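ok so the costume bag for Astbridge has been living on my spare chair since the 17th and today I'm sorting the red stuff. finally. no more excuses

red felt, red cotton, red I-don't-know-what from Kiran's loft. all going in one place. wood-effect table wiped down first, learnt that one the hard way with the white bits

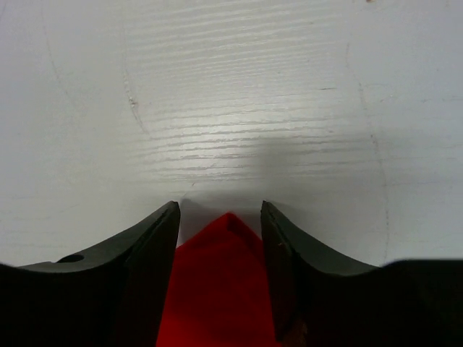

fold, press, fold again. soft stuff won't hold a crease unless you lean on it a bit. also it picks up every hair in the house. lint roller gave up after 10 minutes, need a new one

Leilani asked if we've got enough for the capes. think so?? eight capes, short ones, no hoods. if anybody wants a hood they can bring thier own

Fiifi says iron everything. Fiifi is not the one ironing

anyway rule for this year — flat pieces stay flat, square corners where poss, nothing balled up at the bottom of a bag. last October I spent a whole evening getting creases out of one sash
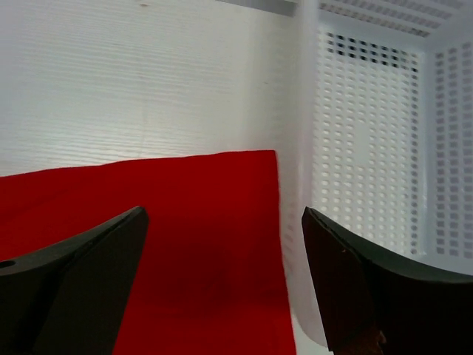

still to find: the gold trim, the good scissors, the list Nkrumah wrote. pretty sure the list is in the pocket of my other coat

Kwaku if you're reading this you have the safety pins. box of 100. I want them back

tea now then the blues. there are so many blues. why did we say yes to a sea bit

right found the trim, it was in the biscuit tin obvs. scissors still missng

if you've a spare hour this week and can sew a straight line (or a nearly straight one) shout. will pay in toast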